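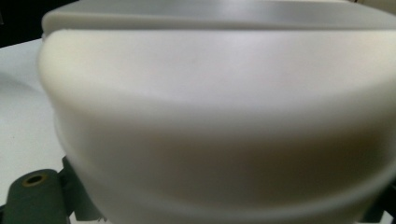 Off-white tub between the fingers, from the gripper camera

From: Milan Peeters
To: handheld-demos list
Subject: Re: [handheld-demos] Round things, and how many demos is enough?

Hi Marloes, hi all,

Great question, and I have been itching to write about this one because we spent most of June on it!

Marloes Declercq wrote:
> We are collecting demos with two handheld grippers, one per hand, for the
> Clarkham pick and place set. Boxes go fine. Anything round is a pain. The
> training runs look good on paper and then the arm comes in too high and
> pushes the thing across the table. We have 40 demos per object. Do we just
> need more, or are we holding the grippers wrong? Also, does anyone else
> find that the wrist view is all object and no table once you get close?
>
> Marloes

Yes to the last one, very much so. Look at the still at the top of this message. At that distance the container takes up nearly the whole view, and all you get besides it is a bit of white surface on the left, the green finger in the lower corner and some darker gripper parts. It's blurry in places too. I used to throw out clips like that and I now think I was wrong. The robot is going to see exactly the same thing when it gets that close, so it had better have seen it before.

What helped was slowing down on the way in. Our early demos had a fast reach and a quick squeeze, the way you would pick up a cup at home, and the last stretch before contact was over in a handful of video frames. Koen Dierckx started stopping for a beat with the fingers open on either side of the object, then closing. It feels silly for the first hour. After that you stop noticing, and the demos come out so much more alike.

As for how many, we went from 40 to 298 for the one tub and the jump was huge - the arm stopped shoving it around almost completely. Then we went on to 829 and I could barely tell the difference. If I had to do it over I would stop near the first number and spend the rest of the time on new starting spots. We had put the tub down in nearly the same place every time without meaning to.

On holding the grippers: try to keep the wrist low and come in from the side on anything with a rounded wall. From above, the fingers tend to land on the shoulder of the thing and ride up. I'd also watch your cable. Ours comes out of the back of the gripper, and if it drags on the board you start making little corrections with your wrist that end up in the data. Hüsnü Karabulut spotted that in our tracks (I had been blaming the tracker for a week).

The view from head height is worth keeping as well, even if you only train on the wrist cameras. I go back to it all the time to see what the other hand was doing. In this one the left gripper has its fingers open over the near part of the board while the right one is at the white round piece:

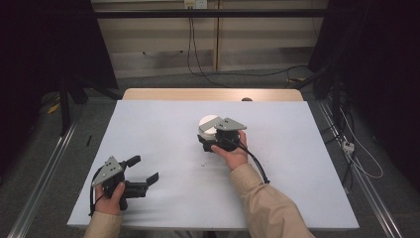
Things we still haven't figured out

1. What to do with the idle hand. Koen parks it in the same spot each time, I let mine drift, and the two sets don't mix well. I lean toward Koen's way now.

2. Whether to keep failed grabs. We kept 4 where the demonstrator slipped and then recovered, and I would love to try a lot more of those. Has anyone on the Stakier side done this on purpose?

3. Pale objects on a pale board. I like our board because it is plain, but a white object on it doesn't give the camera much of an edge to find. Hüsnü wants to swap in a darker one for half the demos.

Marloes, if you can share a few of your clips where the boxes go well and a few of the round ones, I would be happy to go through them. Mornings are best for me, any time before 11. And do tell us how far above the table the arm is when it starts to push! If it's the same height every time I'd check the offset between the camera and the fingertips before collecting anything new.

Cheers,
Milan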